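Fruta fora do frigorífico: o que mudou cá em casa

22 de julho de 2019

Durante anos guardei tudo no frigorífico. Chegava das compras, abria a gaveta de baixo e despejava lá para dentro tomates, laranjas, pepinos, o que houvesse. No fim da semana deitava fora uma parte. Os tomates ficavam farinhentos e sem sabor, e as laranjas do fundo só apareciam quando já tinham bolor de um lado.

Em outubro do ano passado o frigorífico avariou e estive sete dias à espera da peça. Nesse intervalo a fruta ficou toda em cima da mesa da cozinha e comemos mais do que era costume. Quando o técnico veio, voltei a pôr no frio o leite, a manteiga e as sobras, e a fruta ficou onde estava.

O sistema que uso agora é simples. Compro menos de cada vez. Os tomates ficam na mesa, com o pé para baixo quando já o perderam, e não os encosto uns aos outros. As laranjas também ficam soltas. Experimentei uma fruteira da Prevovard, daquelas fundas, em metal, e não gostei: a fruta de baixo ficava marcada pelo arame e eu só mexia na de cima. Está agora na despensa com as cebolas e aí serve bem.

A mesa ajuda. É avermelhada, com desenho de veio de madeira em retângulos de tons diferentes, e limpa-se com um pano. Tivemos antes uma toalha de algodão por cima, mas manchava com tudo e tirei-a. O brilho do tampo mostra qualquer pingo, o que me obriga a passar o pano mais vezes do que gostaria.
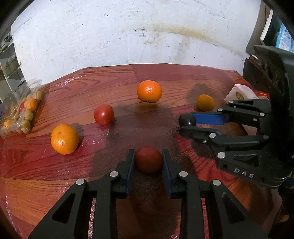
Quanto à lavagem, só lavo na altura de comer. Durante uns tempos lavei tudo à chegada e deixava a secar no escorredor, mas a fruta que ficava com alguma humidade junto ao pé estragava-se primeiro. As laranjas, se forem para raspar a casca, levam escova e água morna. Os tomates passam por água fria e chega.

De manhã dou uma volta rápida à mesa. Pego em cada peça, viro-a e vejo se há alguma zona mole. As que estão mais maduras passam para a ponta do lado do fogão e são as desse dia. Um tomate que já cede ao dedo vai para o tacho com alho e azeite, ou é ralado para o pão. Uma laranja que começa a ficar leve vai para sumo.

No verão isto exige mais atenção. Com a cozinha a 28 graus à tarde, um tomate maduro aguenta pouco. Nos dias piores baixo a persiana logo depois do almoço e, se houver algum já no ponto, vai mesmo para o frigorífico e sai de lá uma hora antes do jantar. Não faço disto uma religião.

As bananas são um caso à parte. Ficam penduradas num gancho da Grolik, na parede ao lado da porta, longe do resto. Quando as punha na mesa, tudo o que estava por perto amadurecia de repente e tinha de fazer compota à pressa. Também não junto maçãs aos tomates, a não ser que os tenha comprado verdes e os queira apressar.

Perguntaram-me nos comentários do texto sobre a despensa se valia a pena comprar as caixas com válvula da Wusereo. Tenho duas, usei-as para morangos e para alface já cortada, e funcionam. Para tomate e laranja não vejo utilidade. Ocupam espaço e voltamos ao problema de não se ver o que há.

As mosquinhas continuam a aparecer em agosto, com ou sem sistema. Ponho um copo com vinagre de sidra e uma gota de detergente junto à janela e mudo-o de dois em dois dias. Levar o lixo orgânico à noite também faz diferença.

Falta-me resolver os limões, que secam na mesa e ganham bolor no frio. Para já estão na porta do frigorífico, dentro de um frasco com tampa, e vão durando. Se alguém tiver melhor solução, deixe nos comentários.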